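Heated seat and mirror memory dropping out after every wash – Bredenlow wagon, Lumanen trim 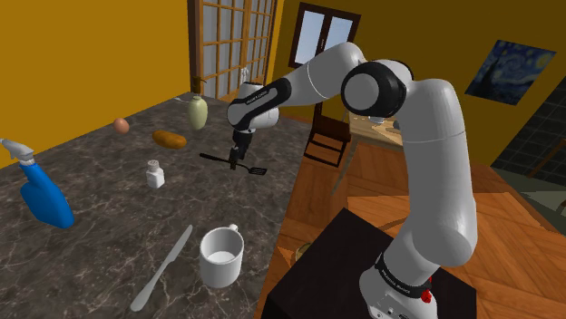
OK, picking this up again from my last post, which got locked when the forum moved over. Short version for anybody new: I bought the Bredenlow wagon in the Lumanen trim, mostly for the seats (I admit it, I'm a seat person), and the driver's seat heat and the mirror memory keep quitting together. Everything else in the car is fine. Radio fine, windows fine, lights fine.

Status: open
Car: Bredenlow wagon, Lumanen trim, automatic, bought new
Miles at first fault: 2,484
Opened by: Julián Rivas

What it does

I get in, press the seat button, the light comes on for a second or so and goes off again. Then I press 1 for my mirror setting and nothing moves. My wife's setting on 2 doesn't work either. If I leave the car overnight it usually comes back by morning like nothing happened, which makes me look like a crazy person at the service desk.

No warning light on the dash, ever. The message center says nothing.

What I've tried so far

Pulled the seat fuse and looked at it. Good. Swapped it with a new one anyway. Same thing.

Disconnected the battery for a whole lunch break. Lost my clock and all my radio stations, got the seat back for one afternoon, then it quit again on the drive home.

Reset the memory from the settings menu. You have to hold the set button until it chimes, and the manual has the wrong page listed for it in the index, so that took me longer than I'd like to say.

Dealer visit, first one. Soledad Sepúlveda at the desk was super nice and wrote everything down, but of course the seat worked perfectly in their shop. They scanned it and found one stored code, 601, which their system lists as "seat module, low voltage." They cleared it and sent me home. I got over 600 miles out of it before it came back! I really thought we were done.

Update, July

It's back. Same two things, same time. The difference is I was paying attention this time, and it quit right after I'd been through the car wash. So I went back through my receipts (I keep them in the door pocket, don't judge) and the last three times all line up with a wash. Not the same day every time, but never more than a day later.

Reply from Osvaldo Furtado
Had almost this exact thing on mine. Get down low with a flashlight and look under the driver's seat, at the front where the carpet meets the sill. There's a gray plug there clipped to the floor. On mine the clip had let go and the plug was lying right on the carpet. Feel the carpet under it too. Do NOT unplug it with the ignition on, you'll set off the airbag light and then you have a second ticket to write.

My reply
Osvaldo, you beauty. Ignition off, seat all the way back, and there's the plug, lying on the floor with the clip empty next to it. The carpet under it is damp. Not soaked, but my fingers came up wet. I dried the plug off with a paper towel, let it sit open for an hour with the doors open in the garage, and snapped it back in the clip. Seat heat came right on, and the mirrors went where they're supposed to go – both of them!

So now the question is where the water is getting in. I ran the hose over the driver's door for a while with my son sitting inside holding the flashlight, and he says he saw a drip at the bottom corner of the door seal, near the hinge side. He also says he wants to be paid for it.

Reply from Araceli Villalobos
Check that the rubber seal is pushed down all the way in that corner before you let anyone sell you a new one. You can press it back on by hand. If it pops off again, that's a warranty seal, and have them look at the plug for green stuff on the pins while the car is in there.

My reply
Pushed it down, and it was loose for maybe the length of my hand. It's on there now. I've booked the car in with Soledad anyway, first thing at 8 in the morning, and I'm bringing my phone pictures of the plug and the wet carpet so they can't tell me it works fine in the shop.

Leaving this open until it's been through a couple of washes. If anyone knows whether the passenger side has the same clip, please post, I haven't looked over there yet.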